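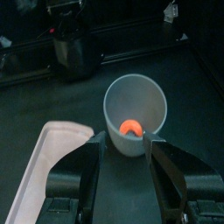
Cups or one big tray for loose toy rings?

Search this board... Advanced search Go

We use cookies to keep you logged in and to remember which threads you have read. By continuing to use this board you agree to this. Accept / Settings

marblejar
6/16/19
I run the toy shelf at a small lending library in Troltside and I am redoing how the small loose pieces go back at the end of the day. Right now the rings, pegs and counters all end up in one deep bin and it takes forever to sort them out again before the next opening.

What I am trying is plain plastic cups, one per kind of piece, standing on the table next to a shallow tray. You tip the mixed pieces into the tray, pick through them, and drop each one in its cup. The photo has the gray cup with an orange ring in it, and the pink tray is next to it. The cups get carried to the shelf after that.

Questions:

Do cups work long term or do they just get knocked over? And does anyone have a good way to label them? I have 83 rings to keep track of in different colors, plus the pegs, and I don't want to buy a drawer cabinet if I can avoid it.

The budget is 45 dollars for the whole thing, including labels.

quiltbasket
We did cups for two years in our playroom. They work fine for sorting and badly for storage. A tapered cup like yours is wider at the top than at the bottom, so if it's full it gets top heavy and one elbow sends it over. Sort into cups, then pour into something with a lid.

For the lid part we use the Handari boxes, the small flat ones. They stack and the lids stay on.

northporch
I disagree about storage. Tapered cups nest, so when they are empty the whole set takes up the space of one cup. You can't do that with lidded boxes. If you set the cups in a crate that fits them snugly they can't tip. I have had mine in a crate on a low shelf since last fall and have had one spill, and that was the crate being dropped.

quiltbasket
In a crate, sure. She said they were standing on a table.

marblejar
They are on the table only while sorting. On the shelf I could put them in a crate. I hadn't thought of that. What size crate?

northporch
Measure across the rims, not the bases. I got it wrong the first time and the crate I bought was sized for the bottoms. Leave enough room to get two fingers in between or you will be pulling the whole row up to get at one.

tinbutton
Question about the tray. Is it deep enough? We tried sorting in a cookie sheet and the rings rolled straight over the lip. A ring on its edge will go a long way across a smooth table. We ended up lining it with a piece of felt and that stopped it.

marblejar
The sides have been high enough so far. Rolling has been more of a problem on the table itself. I will try felt, I have some left over from the puppet stage.

oldscreendoor
I would skip cups completely for rings. Rings go on a dowel or a cord. You can see at a glance what color is missing, and they can't be spilled. A shoelace with a knot in it costs nothing. We have every ring in our set on four laces, hung on a hook inside the cupboard door.

quiltbasket
How long does it take to get them on and off the laces?

oldscreendoor
Not long. The kids like doing it, so we don't do it ourselves most days. It's threading practice.

northporch
It works if the kids put them away. If it's one adult at closing time with the lights half off, I would rather drop them in a cup. Laces also mean you can't take out one ring from the middle.

oldscreendoor
Why would you need one from the middle?

northporch
Because a set comes back short and you want to fill it from the spares.

oldscreendoor
OK, fair for a lending library. At home it has never come up.

pebblelane
On labels. Do not put paper labels on the outside of plastic cups if you wash them. They go gray and peel, and the glue stays behind and picks up dirt. Two things that have held up for me:

Paint marker on the bottom of the cup, left overnight before you touch it. You have to tip the cup to read it, so it's no good for kids.

A tag on a loop of string through a hole punched just under the rim. Easy to read and easy to replace. The hole does weaken a thin cup, so use a small punch.

Or do no labels and tape one sample piece to the front of the crate behind each cup. Little kids can match that before they can read.

tinbutton
The sample piece idea is good, but you lose a piece out of every set.

pebblelane
Use the damaged ones. Every set has a chewed one.

marblejar
We have plenty of chewed ones.

Would you do a cup per color or a cup per kind? The rings come in several colors and I had started sorting by color, but then the pegs have the same colors and people mix them in. On Saturday I found pegs in nearly every ring cup.

quiltbasket
By kind first. Rings with rings. Color is the second sort and you may not need it. Ask yourself when anyone has ever checked out only the orange ones.

pebblelane
I would do color, if the sets are packed by color. Ours are packed with two of each, so sorting by color makes packing quick - one hand goes down the row and takes two from each cup. If they were sorted by kind only I would be digging.

quiltbasket
That depends on how they are packed, so marblejar needs to say.

marblejar
Packed in bags of 12, mixed colors, but the same mix in each bag. So pebblelane's way would suit the rings. The pegs go out by the handful and don't need it.

pebblelane
Then color cups for rings and one big container for pegs. Also make the peg container look different from the ring cups. Different shape, different size, anything. If every cup is gray people stop looking and drop things in the nearest one. I think that is where your pegs are coming from.

harborlamp
Reading along as someone who does the same job with puzzle pieces and game parts. A few notes from nine years of it.

A light colored cup shows up a bright piece well, so you can check it from above without tipping it out. I had some dark ones and kept leaving small black counters in the bottom. If you are buying more, stay with the pale ones.

Cups that nest too tightly will lock together when they're damp. Dry them fully, upside down on a rack. If two are stuck, cold water in the inner one and warm around the outer one gets them apart.

Don't fill past the halfway mark. People reach in with a whole hand and if it's full the top layer comes out over the rim.

Check what the cup was made for. The very thin party kind splits down the side in a couple of months. The bathroom tumbler kind lasts for years and costs a little more.

northporch
Agree on all of this except filling to half. I fill mine to an inch from the top.

harborlamp
Do you have kids reaching into them?

northporch
No, mine are on the staff side.

harborlamp
Then an inch is fine.

threadcount
The Lestine store on the highway has tumblers in sleeves. Last time I was there they had white, gray and a green. They aren't fancy. I bought some for paint water and they have not cracked. I would look there before ordering anything.

tinbutton
I had the opposite experience with the Lestine ones, two had rough seams at the rim. Run your thumb around each one before you pay. The rest were fine.

threadcount
Did you get the green? The green ones did feel cheaper.

tinbutton
Yes, green.

oldscreendoor
Nobody has brought up washing the rings. If they go in people's mouths you want them washed between loans, and whatever you sort them in gets washed too. Laces go in a mesh bag in the laundry, rings and all.

marblejar
We wash everything on return, before it gets to the sorting table. Sink, dish soap, rinse, then laid out on towels. Cups and trays get done on Mondays.

harborlamp
Make sure the rings are dry before they go in a closed box. Cups have the advantage there, they stay open and the air gets in.

quiltbasket
I will give you that one. We had a Handari box go musty once and had to rewash everything in it.

marblejar
OK, what I have decided so far:

Gray cups for the rings, one per color. They will go in a crate on the shelf, measured at the rims. The pegs get the old Boiko ice cream tub, which is square and can't be mistaken for a cup. Felt goes in the bottom of the pink tray. String tags for now, and a chewed ring taped up behind each cup for the kids.

I am going to Lestine on Thursday to look at tumblers. I still need a crate, and if I can't find one the right size I might cut down a cardboard box and see how that holds up.

northporch
A cardboard box will sag in the middle once it's loaded. Look in the kitchen section for a dish bin. Straight sides if you can get them, the sloped ones waste a row.

pebblelane
Thrift store for the crate. Wine crates, file crates, old drawers. A drawer out of a broken dresser is about the right height for cups and you can leave the handle on.

marblejar
I have a broken dresser in the garage. I will measure the drawers tonight.

quiltbasket
Check the bottoms of those drawers. The thin ones drop out when you carry them.

marblejar
Three of the drawers are too shallow, the rims stick up over the sides. The bottom drawer is deep enough, and two rows of cups go in with the finger gap. The bottom panel is loose on one side so I am gluing it before I load anything.

tinbutton
Put a couple of small nails in as well as the glue.

oldscreendoor
I still say laces.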